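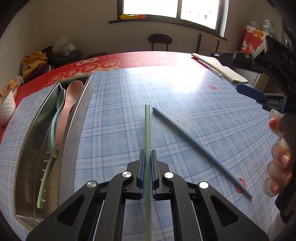 Toàn Lục asked whether a chopstick should be labeled by color at all, given that the policy only needs to know which end is thick. Color stays in the labels for now. Grasp-end labels are a separate column.

Search this site
Go

# Ollevby Utensil Sorting: data card

Posted in June by Brendan Brophy

## Contents

Two-handed demonstrations of moving spoons and chopsticks between a table and a metal tray, recorded with hand-held grippers. The set has 12 layouts with 40 demonstrations each. Left and right streams are stored separately and share one clock.
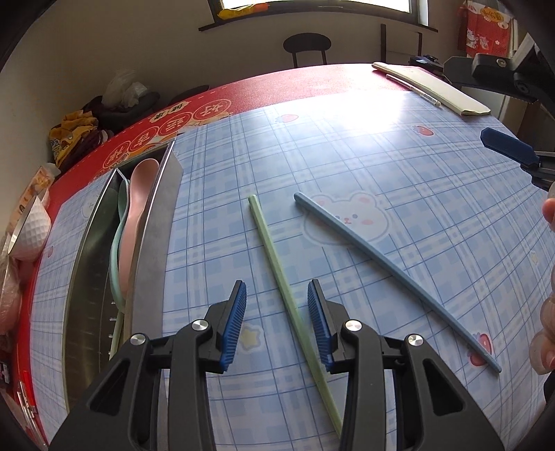 Timestamps are aligned before export. Gripper width is saved with every image and is not smoothed.

## Baseline

The Muretti policy was trained on 28 demonstrations per layout, with the remainder held out. It predicts 24 future steps of pose and width. Most failures in replay were on thin tips: the predicted grasp point drifts past the end of the chopstick. Spoons were less sensitive to this. 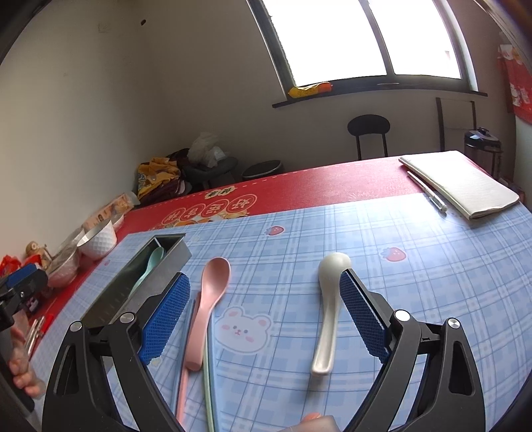

Adding the second view reduced drift on crossed utensils and made no clear difference on single ones. The Ninh variant, trained without width input, closes too early and is kept only for comparison.

## Known limits

- One table, one window, strong daylight.
- Patterned cloth only. Transfer to plain surfaces is untested.
- Grilach loader: older releases swap left and right streams.

3 comments · 12 shares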